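Readers of this blog have asked whether the time has come to hand the kitchen over to a machine. My view, after following the subject since the spring, is that it has not, although the distance is shorter than it was.

The household trials at Forkedau set a modest task: clear a table after a meal. Malte Thiele, who directs them, informed me that his team ran the task 1,000 times in simulation before any real crockery was put at risk. Lifting one item is now regarded as settled. Deciding where it belongs remains difficult.

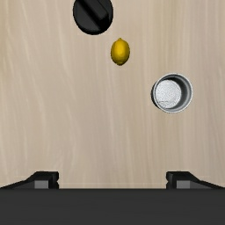 A lemon may go back to the bowl, whereas a cup may need washing or may still be in use. A person settles such matters at a glance. The Clerka software requires 26 written rules to do so, and in September it still placed clean cups in the sink.

Conditions on the shop floor are more favourable. At Tiedemann, where the same parts arrive in the same trays, 3 arms have been sorting fittings since last year, and the staff speak well of them. No kitchen known to me is kept in such order. I shall continue to clear my own table for the present, and will report again when the Goltberg results are published.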